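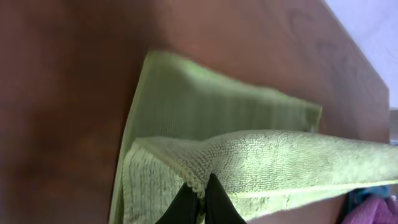

Folding and sorting microfibre cloths on a timber table

Last updated 12/25/24

Contents
Before you start
Preparing the table
Checking the cloths
The quarter fold
The third fold
Sorting by colour
Storing
Washing between uses
Common faults

This page covers folding microfibre cloths by hand so that they stack flat, stay sorted by use and can be pulled from a drawer one at a time. It applies to general-purpose cloths with a looped or ribbed pile. Flat-weave glass cloths and long-pile drying towels are mentioned where the method differs.

The table is assumed to be timber with a clear finish. A laminate bench works just as well and needs less preparation. A bed or sofa does not work, as the cloth sinks into the surface and the folds drift.

Before you start

You will need:

A clear table, with at least an arm's length of free surface in front of you
The dry cloths
One slightly damp cloth for wiping down the table
A lint roller or a strip of wide tape
A shallow drawer, bin or shelf

The cloths must be fully dry. Microfibre dries quickly on the outside of a bundle and slowly in the middle, so unroll each one and feel the hem and the label seam. If either is cool to the touch, hang the cloth for another hour. Cloths folded damp will smell within a day or two and the whole stack has to be washed again.

Preparing the table

1. Clear everything off the half of the table you are working on.

2. Wipe along the grain with the damp cloth, then wipe again with a dry one. Do not use spray polish. Microfibre picks up silicone and wax from a polished surface, and a cloth with wax in it will smear glass from then on.

3. Let the surface dry for 10 minutes.

4. Look across the table at a low angle, toward a window or lamp. Crumbs and grit show up as specks in the reflected light. Lift them with tape. Grit caught in the pile is the usual cause of fine scratches on a gloss or satin finish, and it gets there more often from the folding surface than from the job the cloth was used for.

If the finish is soft oil or wax, lay a clean cotton sheet down first and fold on that.

Checking the cloths

Tip the cloths out and spread them enough that each one can be picked up by itself. Take them in any order.

Hold each cloth by two corners and shake it once, away from the table. Then lay it down and run a flat palm over both sides. You are feeling for three things: grit, hard spots, and places where the pile has gone slick.

Grit can be rolled or taped off. A hard spot is usually dried product or paint. Scratch it with a thumbnail, and if it does not break up, move the cloth to the rough-work pile. A slick patch means the fibres have melted, normally from a hot dryer. The patch will push water around without absorbing it. These cloths are still good for bike chains, outdoor furniture and paint drips, but keep them off glass and off anything with a shine.

Check the hems as well. A loose thread can be trimmed with scissors close to the stitching. Do not pull it, as most overlocked hems will run.

Identify the two faces. Many cloths have one side with a short, tight pile and another that is longer or more looped. On a ribbed cloth, note which way the ribs run. It makes a difference to the fold.

The quarter fold

Use this for square cloths and for any drawer deep enough to stand them on edge. On a 40 cm square cloth it gives a 20 cm square pad with four layers.

1. Lay the cloth flat with the longer pile facing down and one edge parallel to the table edge. If the cloth is ribbed, turn it so the ribs run away from you.

2. Smooth it from the centre outward with the side of your hand. Microfibre grips itself and will also drag a little on timber, so press lightly and lift your hand between strokes. Pushing hard shifts the whole cloth.

3. Pick up the two far corners and bring them to the near corners. Lower the cloth, do not slide it. Once the two layers touch they cling, and sliding the top one leaves a bulge near the fold.

4. If a bulge forms anyway, lift the top layer back past it and lower it again. Pressing it flat only makes a crease on a slant.

5. Run the edge of your hand along the fold once.

6. Bring the left side over to the right side. Match the hems first and let the rest settle.

7. Turn the pad so the closed corner faces left and the open edges face you. Use the same direction for every cloth. It saves fumbling later when you are taking one from the pile with wet hands.

The finished pad has eight usable faces, counting both sides of each quarter. When one face is dirty, refold to a fresh one. For window work this is the main reason to bother folding at all.

The third fold

Use this for rectangular cloths, and for thick ones that spring open in a quarter fold.

1. Lay the cloth with the long side parallel to the table edge.

2. Fold the right third over the middle.

3. Fold the left third over the top of that, stopping a finger's width short of the right-hand fold. The gap takes up the thickness of the cloth. Without it, the outer layer rides up and the stack leans.

4. Fold the strip in half, near edge to far edge.

On ribbed cloths, the fold lies flatter along the ribs than across them. Where you have the choice, make the last fold along the ribs, since it has the most layers to hold down.
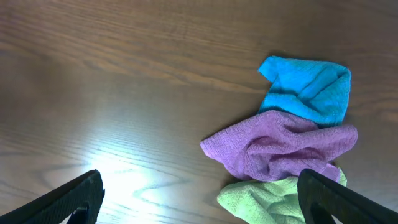 Sorting by colour

Colour coding only works if it is written down and if there are few enough colours to remember. Three or four is plenty for a house. The scheme used on this site is:

Blue: glass, mirrors and screens
Green: kitchen benches and table tops
Purple: dusting, dry use only
Any other colour, or a damaged cloth: rough work

There is no standard behind it. Swap the colours to suit what you own, then tape the list inside the cupboard door.

Sort after checking and before folding. It is possible to fold first and sort the pads, but pads get handled twice that way and the edges loosen.

Pull apart any cloths that are overlapping before you lift them. Looped pile catches on looped pile, and a cloth that is dragged off the pile will take the next one with it and sometimes leave a snag. Lift straight up from the middle, let the corners drop, then find two neighbouring corners.

Under warm light, pale purple and faded blue can be hard to tell apart. Compare them at the hem, where the thread often holds its colour longer than the pile does. If you still can't decide, mark the cloth with a stitch of cotton in one corner and assign it to a group permanently.

Storing

Stand the pads on edge in the drawer, fold side up, one row per colour. Leave enough slack to slide a hand in between the rows. A tightly packed drawer flattens the pile over time, and it makes it difficult to remove one cloth without pulling out its neighbours.

If you only have a shelf, stack the pads flat, with all the folds facing out. Keep stacks to 10 or fewer. Past that the lower cloths compress and the stack starts to tip.

Keep the cloths away from cotton towels, wool and anything else that sheds. A lidded bin is better than an open basket in a laundry where the dryer vents indoors. Do not store them next to dryer sheets or scented sachets.

Put freshly washed cloths at the back of the row and take from the front. This spreads the wear evenly through the group.

Washing between uses

Wash microfibre by itself, in warm water, with a small amount of liquid detergent. Powder may not dissolve fully and the residue sits in the loops. No bleach, and no fabric softener — softener coats the fibres and stops them absorbing.

Wash new, strongly coloured cloths separately for the first 3 washes. Blues and reds are the usual offenders. After that, all colours can go in together, apart from the rough-work pile, which always gets its own load.

Line dry in shade, or tumble on the lowest heat setting. In July, when nothing dries outdoors here, an indoor rack near a heater is fine provided the cloths are not touching it.

Remove them from the rack or dryer and fold the same day. Cloths left crumpled in a basket keep their creases, and creased cloths are slower to lay flat.

Common faults

The fold will not stay closed.
The cloth is too thick for a quarter fold, or it was folded across the ribs. Use the third fold.

One corner always sticks out.
The cloth is not square. Many cheaper ones are cut slightly off and washing makes it worse. Match the hems on the near side and let the far side be uneven.

The stack leans.
The folds are facing different ways. Turn every second pad around, or restack with all the folds at the front and press down once with a flat hand.

The cloth leaves lint.
It was washed or stored with cotton. Roll it, wash it by itself and check again.

The cloth smears after washing.
There is softener or wax in the fibres. Soak it in hot tap water with a spoonful of detergent for 40 minutes, rinse until the water runs clear, and air dry. If it still smears, move it to rough work.

The table has dull streaks where the cloths were lying.
The cloths were damp, or the table was wiped and not left to dry. On a sealed finish the streaks normally buff out with a dry cloth, working along the grain.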